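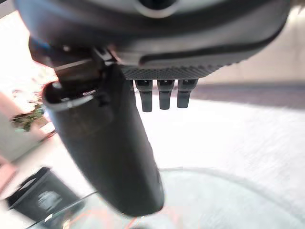

Ticket 202: Label printer at Flirncombe prints blank labels between good ones

Status: Resolved
Priority: Normal
Site: Flirncombe, packing room
Device: Nilletti desktop label printer, direct thermal, wired network
Assigned to: Costel Vlachou

Reported problem

The printer feeds a blank label after a good one, then prints the next label correctly. It does not happen on every job. Single labels are usually fine. Batches from the Zellholm order system are affected most, and the operator has been tearing off the blanks and throwing them out. The status light stays green the whole time. No error shows on the PC.

Started in March after the label stock was changed over to Mägi. The operator says the old stock gave no trouble but there is none left on site to compare.

Log

08:40
Called site. Had the operator print the configuration label from the front button with the network cable unplugged. Configuration label came out complete, followed by one blank. Cable back in, same result. The order system and the print queue are therefore not needed to reproduce the fault. Left the queue alone.

08:55
Media type in the configuration printout reads "continuous." The stock is die-cut with gaps. Asked whether anyone had changed this. Operator does not know. Changed media type to "gap" from the web page and saved. Printer restarted by itself.

09:05
Configuration label again. Blank still follows, but the print now starts lower on the label than before, so the setting did take effect. Bottom line of text is close to the edge.

09:20
Ran media calibration from the web page. Printer fed several labels and stopped with the gap past the tear bar. Repeated. Stopped in a different place the second time. A good calibration should stop at the same place every time, so the sensor is not reading the gap reliably.

09:30
Cleaned the gap sensor with a dry swab, upper and lower side. Wiped the platen roller while the cover was open. Operator reports a small amount of paper dust. Calibrated again. No change.

09:50
Asked for the box the rolls came in. The carton says the labels are black mark stock. Operator turned a strip over and confirmed a printed black bar on the back of the liner at each label position. The gap between labels is very narrow on this product and the supplier expects the printer to read the bar.

10:05
Changed media type to "mark." Slid the movable sensor over to line up with the bar. On this model the sensor is under the roll path and has to be pushed by hand until it clicks. It was parked at the center, and the bar on this stock is at the left.

10:15
Calibration run twice. Stopped in the same place both times. Configuration label complete, no blank after it.

10:25
Test batch of 12 labels sent from the order system. All 12 printed, none blank. Text sits too high by 2 mm. Corrected with the vertical offset setting and printed another single label. Position accepted by the operator.

10:40
Power cycled to check that the settings hold. Configuration printout still reads "mark" and the offset is still there.

11:30
Operator called back. Blanks are gone, but the first label after opening the cover is now skipped. Expected. The printer feeds forward to find the next bar whenever the cover is closed. The "action on cover close" setting can be changed to "no motion," but then the first label may print off position. Operator prefers to lose the one label. Left as is.

Cause

Wrong media type for the stock in use, and the mark sensor not positioned over the bar. The old stock very likely worked by luck on the "continuous" setting, with a label length in the order system that matched the roll. This could not be tested.

Resolution

Media type set to mark, sensor moved left, calibrated, vertical offset corrected. Saved the configuration file to the ticket and to the site folder.

Follow-up

Purchasing to add "black mark" to the stock description so the next order is not filled with plain gap labels. If gap labels do arrive, the media type has to be changed back and calibration run again.

Spare printer in the store cupboard still has the old settings. Opened a separate ticket for that one.

Closed by Costel Vlachou, 14:10.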